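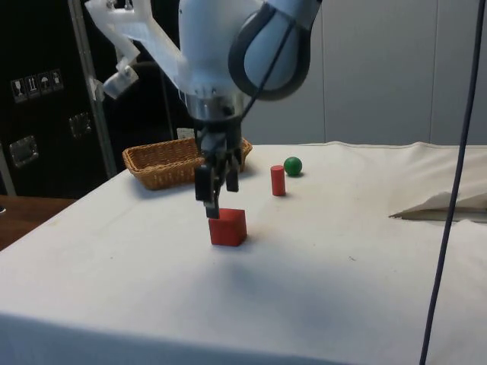 Perthorpe, 12/17/24

Basket weaving is one of the oldest crafts still done almost entirely by hand, and one of the most varied. A basket can be made from willow, rattan, rush, straw, pine needles, split oak or even folded paper, and every material asks for its own way of working. The word "wicker," often taken for a material, is the name of a method: stiff upright stakes with more flexible strands woven in and out between them.

Most baskets fall into one of four families. Coiled baskets are built in a spiral and stitched together as they grow. Plaited baskets use wide, flat strips that cross each other. Twined baskets pass 2 or more weavers around each stake with a twist, and wicker baskets use round rods or canes. Makers love to mix them, and a twined base under a wicker wall is a wonderfully strong combination!
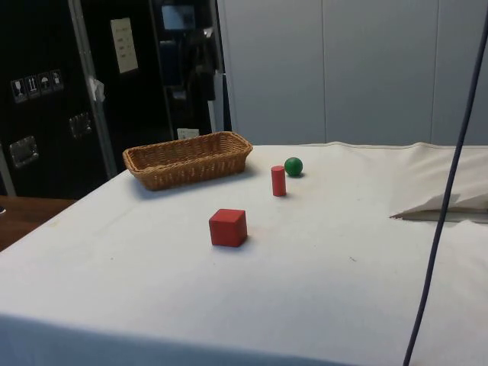
Willow is the great basket plant of cooler climates. It is cut in winter after the leaves drop, sorted by length and tied into bundles. Rods dried with the bark on are called brown willow. White willow is peeled in spring, and buff willow is boiled before peeling, so that the tannins in the bark stain the wood a warm tan. Dried rods have to be soaked before weaving, and a thick brown rod may need a week or more in the trough.

The growing beds at Clulthorpe, just outside Perthorpe, hold 335 stools, as the cut stumps are known, and supply most of the weavers in the district. July is the quiet month there – the rods are tall by then but far too soft to cut.

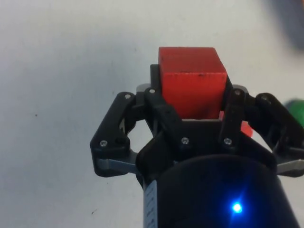

Shape follows use, and this is where the craft gets really exciting. Eel traps narrow to a funnel, and egg baskets swell on both sides of a central rib so the eggs don't all roll to the middle. Toy baskets are kept low enough for a child to reach in, and they need a close weave, so that something as small as a red wooden cube can't poke a corner through the side. Bread baskets are lower still, often with a simple rolled border.

The border is the hardest part for most beginners. The stakes are bent down one after another and tucked behind their neighbors, and the last few must be threaded under the first so the join disappears. A plain border on a large log basket can use 80 stakes.

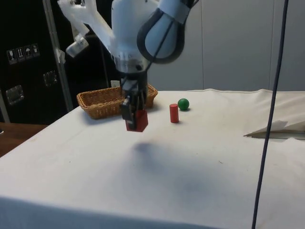

Marlene Hagedorn holds that the base matters far more than the border, and that a weaver who rushes the first few rounds "will be fighting that basket all the way up." Many teachers agree, and some courses spend the entire first day on round bases alone.

Finished willow baskets last for decades if they are kept dry and aired – a damp floor is their worst enemy. Broken strands can be replaced one at a time with soaked rods of the same thickness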